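Kids > Money and Machines > Planning for Robots

Print this page | E-mail this page

By Hok-lam Hsu
February

What does a robot helper cost?

My niece asked me if she could have a robot to put her clothes away. I said sure, how much have you saved? She had 42 dollars. So we sat down and worked it out, and now I'm going to do it with you!

First, write down the job. "Clean my room" is too big. "Pick up a hat from the bed and put it in a drawer" is much better, and you'll be surprised how much there is to buy for one hat. You need something that grabs. Robot people call that a gripper, and it's the part that touches your stuff, so I always price it first.

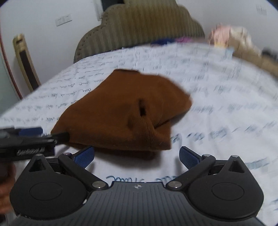
Grippers with blue pads, and something soft and brown to pick up.

Let's use pretend prices from a pretend shop called Predham. A gripper is 300 dollars. An arm to carry it is 3000 (yikes). Did you want two grippers? Then it's 300 twice, and probably another arm too, and there goes your birthday money until you're a grandparent.

Next come the little things people forget. Pads rub smooth and need replacing — put spares on your list. Cables, too, and a safe spot for the arm to stand. I save some money every month for repairs, and I split the yearly amount by 12 so it doesn't feel so scary.

Then think about what else the robot has to handle. A knit hat is floppy. A puffy jacket is floppy and big. If your gripper only opens a little way, you might need a wider one, so measure before you buy.

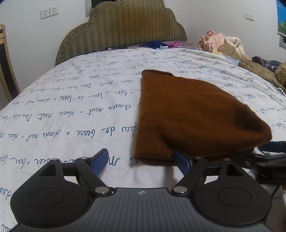

Santoso wrote in to ask why we can't just buy the cheapest gripper and get a better one later. You can, Santoso, and plenty of people do! Just check that the better one fits the same arm, or you'll be paying for that again as well.

Now get some paper and make three columns: what I need, what it costs, what can wait. My niece put "arm" under what can wait. She's picking up her own hats for now.

Print this page | E-mail this page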